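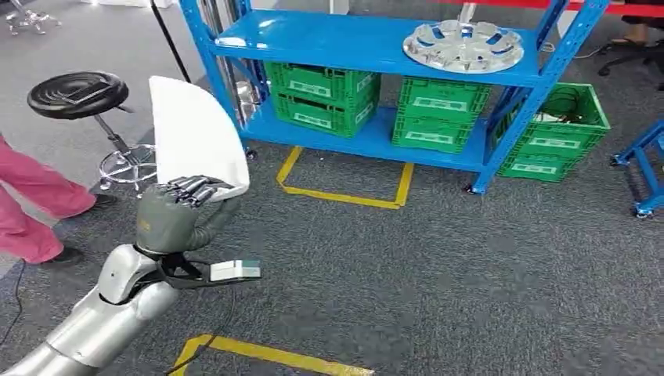 **Should I submit a family drama to a small festival at 118 minutes, or cut it first?**

Hello to all. I am not a native speaker, so please forgive me if some sentence is strange.

I finished the editing of my first feature film in November. It is a quiet family drama. Two grown sisters return to the village of their father after he has a stroke, and they must decide if they keep his orchard or sell it to a hotel company. In the second half they also learn that the father had been paying rent for another household in the town of Bassey for many years. There is no big villain and no chase. Most of it is people who talk in kitchens and in cars.

I want to send it to the Senance festival, in the section for first features. Their rules permit any length above 70 minutes. But a programmer from another, smaller festival wrote to me that the film "asks for patience in the middle." I understand what she means. Between the hospital part and the discovery of the second household there is a long part, 25 minutes, where the sisters only live in the house, quarrel a little, pick the fruit, and one of them meets an old boyfriend. I like this part very much. My editor likes it less.

My three doubts are these:

- Do programmers really stop watching if the film is long? I read both opinions on this site and I can't decide which one is true.
- If I cut, is it better to take small pieces from everywhere, or to remove one whole line of the story (for me it would be the boyfriend)?
- The festival accepts a "work in progress" if the picture is locked but the sound is not finished. Is it a disadvantage to use this? My sound mix is temporary and in the car scenes you hear it.

The budget is very small, so I can't pay the entry fee for many festivals. I would like to choose well. I have until Sunday to upload the file to Vudeck.

Thank you for reading until here.

*posted by orchard_cut*

---

**lowkeylight**

I have been a pre-screener for two regional festivals (not Senance), so I can tell you how it was there. In one season I was given 210 titles, shorts and features mixed. We were asked to watch every feature for at least half an hour, and after that we could stop if we were sure. So the length by itself did not kill any film. What did hurt was a slow first ten minutes together with a long running time, because then the screener sees the number and gets tired before anything has happened.

From your description, your opening is strong: the stroke, the return, the offer from the hotel. You don't have the problem at the start. You have it in the place where a screener has already decided to stay, and there you have more freedom than you think.

There is one practical thing. A feature of 118 minutes is harder to put in a schedule than one of 98. With two films of equal quality, the programmer often takes the shorter one, as it leaves time for a talk with the director afterward. I saw this happen more than once.

About the boyfriend, I can't say without seeing it. But try this test. Make a copy of the timeline, remove him completely, and show this version to a person who has never seen the film. Don't tell them anything was removed. Afterward, ask them to describe the younger or older sister, whichever one he belongs to. If they describe her the way you would, you did not need him. If she became flat, put him back and cut somewhere else.

I would not take small pieces from everywhere as a first step. In a quiet film the pauses carry a lot, and when every pause loses a second the whole thing starts to feel nervous. I did this to my own film and had to restore most of it, which cost me 11 evenings.

For the sound: screeners forgive temporary music and missing effects. They forgive unclear dialogue much less. If people talk in the car and I can't understand them, I lose the story. Spend your days before the deadline only on those scenes, or add English subtitles to the screener, even if the film is already in English. Then check the "work in progress" box and write one sentence in the notes field saying which parts are temporary. It was not counted against anybody where I worked.

---

**harborreel**

cut it. nobody needs 2 hours of kitchens. The other household is the movie, get there faster

---

**twelve_stops**

I don't agree with the reply before me. The kind of viewer who chooses a drama about an inheritance usually wants to spend time with the family before the secret comes out. If you arrive too fast at the second household, we don't yet know the father well enough to be hurt by it, and he can't speak for himself after the stroke. The long part in the house has to do this work for him. So I would ask of each scene in those 25 minutes: do I learn something about the father here? The fruit picking, surely yes. The quarrels, probably. The boyfriend, only if he knew the father too. Perhaps he worked in the orchard one summer and one new line of voice-over or off-screen dialogue can say it. That is cheaper than a reshoot.

On uploading: don't wait for the last day. Vudeck needed the whole night to process my file, which was roughly 200 gigabytes, and I had to send it again because I had exported the wrong color space. Make a smaller H.264 file for the screener. They ask for the big one only after you are selected.

I also paid for the written feedback from Stistar once. It came as one page, polite, and half of it was a summary of my own plot. With a small budget I would rather use that money for one more entry fee.

---

*Comment from orchard_cut:* Thank you. The boyfriend did not know the father, but he drives the sister to Bassey, so I can't remove him without losing the trip. I will try to shorten his first two scenes and keep the third. The subtitles I had not considered, and I will make them tonight.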